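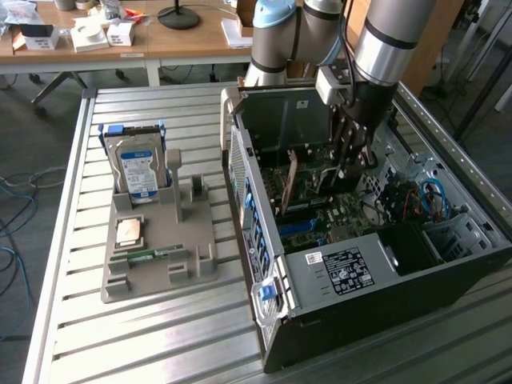 **Lidbridge Reuse Workshop - progress report to the Indell Fund, second period**

Dear colleagues,

This report covers the period from March to August. The first report described how we rented the rooms and bought the basic equipment. Now we can write more about the work itself, and also about two things that did not go as we planned.

## Summary

The aim of the grant is to collect old office computers, erase and test them, and give them to households and small associations in Lidbridge and Lalthorpe that cannot buy one. In this period we gave out 203 computers. The target in the agreement was lower for this stage, so we are content with the number. The Lalthorpe part is behind schedule, and we explain the reasons below.

## Collection

Most of the computers came from two school districts and from one insurance office that moved to a smaller building. We made the collections with a rented van. In April the rental price went up, and after that we combined several addresses into one trip. This saved money but it made the donors wait longer, and one of them gave its machines to a scrap dealer before we arrived. We now confirm the pickup in writing on the same day when the donor calls.

Laptops are still fewer than we hoped. Families ask for them first, as many of them have no place for a desk. We wrote to larger employers in the region in June and received three replies, one of them positive.

## Erasing and testing

Every hard drive is erased before the computer goes to any other step. The serial number, the method and the result are written in the register, and the donor receives a copy for its own drives. Drives that fail the erasing are destroyed by an outside company, and we keep the certificates in the office. You are welcome to see them at any time.

We changed the order of the tests in May. Before, we tested the memory at the end, and many hours were lost on machines that were later rejected. Now the memory test comes directly after the erasing.

Power supplies are our most common fault. Next comes the small battery on the main board, which is cheap and quick to change.

## Distribution

Families are sent to us by the library, the job center and the two adult schools. We do not ask them for proof of income, as agreed with you in the first period. Each person gets a computer, a screen, a keyboard and a mouse, and a printed guide of four pages. The guide is now in three languages. The Portuguese version was corrected after some readers told us that the part on passwords was difficult to follow.

We offered a short introduction lesson together with each computer. Of all the people who received one, 95 came to the lesson. We expected more. Several people said that the afternoon time was impossible for them - they work or they have small children at home. From September the lessons will also be given at 6:30 p.m., and children can come too.

## Lalthorpe

The second pickup point was planned for May in the former post office. The owner decided to repair the roof first, and the work was still going on when this report was written. In the meantime the Lalthorpe library lets us use one room, two mornings in each month. It is enough for giving out computers but there is no storage. We carry everything there and back in the van.

We ask for your permission to move the opening of this point to January. The total budget does not change.

## Money

Spending was close to the plan, with one exception. Spare parts cost $2476 more than the budget line, mostly for solid state drives. Many donors now keep or destroy their own drives, and the computers come to us without any. We propose to cover the difference from the rent line for Lalthorpe, which was not used. The full table is in the attached annex, together with the invoices from Pacheco, our parts supplier.

## Next period

- Open the Lalthorpe point, if the roof is finished.
- Begin evening lessons in Lidbridge.
- Find at least two new donors of laptops.
- Offer 20 computers to the adult schools as a loan set, so that teachers can give them to students for one term.
- Send a short questionnaire to the families six months after they received the computer.

The questionnaire is already written and we attach it as the second annex. If you wish to add a question, please send it to us before we print it in October.

With thanks for your support,

The Lidbridge Reuse Workshop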